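The man who came back for the wallpaper

Interview, 07/06/2021

Halfdan Zoëga receives me in the kitchen, with coffee already on the table and sample books on all the chairs but two. He has sold and hung wallpaper in Prilstead for 33 years. When I ask if he ever wanted to do another job, he thinks for a long time.

"I wanted to be a sailor," he says. "But I get sick on the ferry."

He learned the work from his uncle, who had a small shop called Bisgaard near the harbor. The uncle was strict. In the first year Halfdan was allowed only to mix paste and carry the ladder. In the second year he could cut, but his uncle checked every length with his own ruler.

"If I was wrong by 2 millimeters, he said nothing. He only put the piece on the floor and went for a smoke. I would prefer that he shouted."

We speak about the bad years, when every customer wanted white walls. The shop lost most of its trade then, and Halfdan painted stairwells in Ivden to pay the rent. He kept the old rolls in the attic, although his wife asked him many times to throw them away. He still had 617 rolls when he stopped to write them down.

"People told me that paper was finished. I did not argue with them. I painted their stairs." 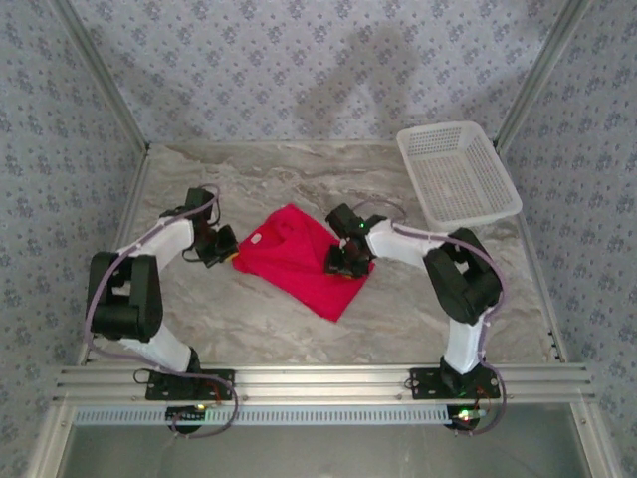 Small patterns are what the younger customers ask for now, he tells me. They bring a picture of a grandmother's bedroom and want the same flowers. He is happy about this, but he warns them that a small print is not easier to hang than a big one. The eye finds a mistake at the joint very quickly, also when the flower is no bigger than a fingernail.

I ask what people do wrong when they hang paper by themselves. He lifts three fingers, then forgets the third one. They start in the corner, and the corner is never straight. And they buy too little, come back in October, and the new rolls are from another printing.

"Blue is the worst for this. Two blues can look the same in the shop and then, at home in the evening, you see it from the sofa every day."

His own favorite is a green paper from Orketti, a maker which closed before I was born. He has one roll left and will not sell it. His daughter has asked for it for her hallway, and he has told her that he will consider it.

Before I go, he takes me to see the bedroom. One length beside the window is a little crooked. He hung it himself, the week they moved in.

"My wife likes it," he says, and closes the door.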